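Module handout: Reading Printed Cloth
Session 4 — Repeat, motif and the household textile

Welcome back! Last time we finished with woven pattern, where the design is built into the cloth as it grows on the loom. This session moves on to print, where the cloth comes first and the picture is laid on afterwards. It sounds like a small change. It altered who could make patterned cloth, who could buy it and what ended up in the linen cupboard, and I think it is one of the most enjoyable stories in the whole module.

Please read this handout before the seminar and bring a piece of printed cloth with you. Anything will do: a tea towel, a scarf, a pillowcase, the lining of an old coat. You won't be asked to part with it.

What we mean by a motif

A motif is a single unit of design that the eye can pick out and name: a rose, a bird, a star, a leaf. A pattern is what you get when motifs are arranged and repeated according to a rule. Students often use the two words as if they meant the same thing, and in everyday talk that does no harm, but in your essays please keep them apart. When the Grivuvthorpe sample books describe a cloth as "small sprig, close set", the first two words tell you the motif and the last two tell you the pattern.

Try to get into the habit of asking about both. A tulip scattered thinly over white ground and the same tulip packed edge to edge on dark blue are, as motifs, identical. As patterns they belong to different rooms and very often to different decades.

The repeat

Every printed cloth made by machine, and nearly every one made by hand, has a repeat: the smallest area which, copied up, down and sideways, gives you the whole design. Finding it is a skill, and it gets easier very quickly. Pick one odd detail (a bent stalk, a petal with a nick in it) and look for the next place where exactly that detail turns up. Measure between the two. Then do the same in the other direction.

There are a few common ways of setting out a repeat.

Block or straight repeat. The unit sits directly beside and directly above its copy, like tiles on a kitchen wall. Easy to plan, easy to spot.

Half-drop. Each column is moved down by half the height of the unit. The eye is led off on a slant and finds it much harder to see where one unit stops. Large flower designs very often use it.

Brick. The same idea turned sideways, with each row shifted by half a width.

Mirror. The unit is flipped, so that two halves face each other. You will know it from damask, and printers borrowed it happily.

The Ternilport pattern room, where we have our study visit in February, holds nearly 2,000 paper designs, and a good many still have the designer's pencil grid on them. It is a real thrill to see a half-drop worked out by hand, with little arrows and crossings-out! Look at the margins as well as the design. The notes about colour are often more useful than the colour itself, which may have faded.

Flowers, and why there are so many

Of the 40 cloths on our class list, well over half are floral. People sometimes take this as a sign that the makers had run short of ideas. I'd like to persuade you otherwise.

First, think about what a flower does for a printer. It has a strong outline, it can be any size, and it can be turned to any angle and still look right. A house printed upside down is a mistake, while a rose printed upside down is simply a rose facing the other way. This matters a great deal for cloth that will be cut up by a dressmaker or spread on a bed and looked at from all sides. The trade calls such a design tossed, or multi-directional, and it saves a surprising amount of cloth at the cutting table.

Second, flowers carry meaning, and the meaning shifts as they travel. The chrysanthemum is the example I always come back to. In China it has long stood for autumn and for a quiet, upright kind of life. In Japan it is tied to the imperial house. In parts of Europe it is a flower for graves. Now put it on a bedsheet sold in three countries. Has the meaning come along, or has it been left behind at the docks? My own view is that some of it comes and some doesn't, and that buyers are rarely thinking about it either way. You are very welcome to disagree, and there is a good essay waiting for somebody who does.

Third, a mixed bunch lets the designer ignore the seasons. Spring and autumn blooms turn up side by side on the same stem. The Dutch flower painters did this long before the cloth printers, and the printers knew a good trick when they saw one. 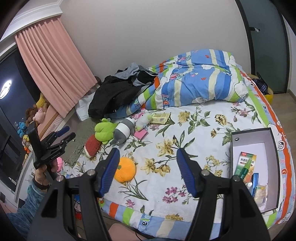 Colour and the number of screens

In block and screen printing, each colour normally needs its own block or its own screen. Four colours, four passes over the cloth. Cost therefore rises with colour, and a designer working to a price has to be clever. Watch for these economies when you handle your sample:

Overlap. Yellow printed over blue gives green, so two screens do the work of three.

Bare ground. Leaving the cloth unprinted gives you white for nothing.

Line standing in for tone. Fine dark lines drawn close together look like shadow from a short way off, so a petal can seem rounded with only one colour and an outline.

The Van Rooij pattern books, which you will find in the reading folder, show all three on almost every page. One sheet has 19 colour trials of a single design, and I could happily spend a whole session on that one sheet. Notice how the motif seems to change shape as the colours change, though the drawing stays exactly the same. Digital printing has removed the limit altogether, and a modern cloth may hold as many shades as a photograph. Do compare the two kinds if you can. The older ones often look bolder, and I suspect the limit is part of the reason.

Borders and edges

A border is a pattern with somewhere to stop. It tells you which way up the cloth should go and where the maker expected it to end. On scarves and tablecloths the border is usually planned together with the centre. On bedding the two may come from quite separate designs, and lettering sometimes finds its way in too. Lettering is worth a special note. It can't be turned freely in the way that a flower can, so one line of it fixes the direction of the whole piece.

The Allis catalogue lists borders under a heading of their own. If you are searching it for a particular cloth, look under both the border and the field, as they are not always cross-referenced.

For the seminar

Work in pairs, using the cloth you have brought.

Find the repeat and measure it in both directions. If you can't find it, say how much of the design you were able to check.

Name the type of repeat. If you think it is a half-drop, be ready to show us the shift.

List the motifs, then describe the pattern separately, in one sentence.

Decide how many colours were printed, counting the ground only if it has been coloured. Hold the cloth to the window and look for overlaps.

Turn the cloth upside down. Does it still work? What gives it away?

Write your answers on one side of A4. Rough sketches are very welcome, and nobody will be marked on their drawing.

Reading before next time

The introduction to the Van Rooij books, and any ten plates of your choice. The Allis catalogue, floral section, just the headnotes. If you have time, look again at your notes on damask from Session 3, as we'll begin with mirror repeats and then go on to stripes.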